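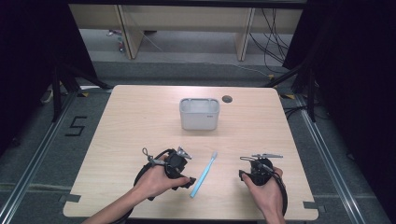 Progress report to the Asfaw Fund
Household Skills Room at Grislow, second period

1. Purpose of this report

With this report we inform the Fund about the work done since our last letter and about the use of the money. The project offers practice of small daily tasks to adults who return home after a long stay in care. The tasks are simple ones: putting a toothbrush back in its holder, sorting cutlery, folding a towel, closing a lunch box.

2. The room

The room is now in full use. As you remember, the first plan was to have one long bench for everybody. We changed this after the first month, when people working side by side disturbed each other too much. Now we have separate small tables of light wood color with rounded corners. The gray carpet was kept, and it makes the room more quiet than we expected.

The places on the floor are numbered with black tape. Small tape marks show where the front corners of a table should be, so the table comes back to the same position after cleaning. The tape costs very little, but it must be renewed often. We ask to move a small amount from "furniture" to "consumables" for this.

The low shelf along the wall still waits for its baskets. The supplier, Givwood, has confirmed them for March. The cables at the end of the shelf should also be fixed better and put higher. This work is not done yet. The floor under the shelf also needs more regular cleaning, and we have added it to the weekly list.

3. The tasks

We planned 30 tasks for the whole project. Until now 19 are written, tried and in use. The bathroom group was finished first, and the kitchen group is a little more than half ready.

The toothbrush task was more difficult to prepare than it looks. It uses one toothbrush and a small white plastic holder with compartments. At the start the brush lies on the table, in front of the holder, and it must be put in one compartment with the bristles up. In the first version the brush was always laid straight. Then people learned one movement only and had trouble at home, where a brush can lie in any direction. We now lay it diagonally, and we change the direction between the turns. We also prefer a light blue brush, which is easy to see on the pale table.

In this period we had 553 practice turns in total, over all tasks. The average turn became shorter during the period, but we would not like to make a strong conclusion from this, as the easier tasks were also chosen more often.

4. Problems

Two tasks were taken out for now. The towel task needs a larger table. The jar task was stopped when the lids from Triltasero arrived in a wrong size; they were sent back and we wait for the refund.

The booking of the room was also not always clear. Two times two groups came for the same hour. A paper calendar is now on the door.

5. Money

We have spent less than planned on furniture and more than planned on small household objects, mainly on replacements. The table of costs is sent separately.

6. Next period

We want to finish the kitchen group, receive and fill the baskets, and bring back the towel task. We also wish to give 10 households a small box with the same objects, so that they can continue at home. For the boxes we would need your agreement before April, because the order takes several weeks.

We thank the Fund for its patience with the late start and will gladly answer questions.

The project office, Grislow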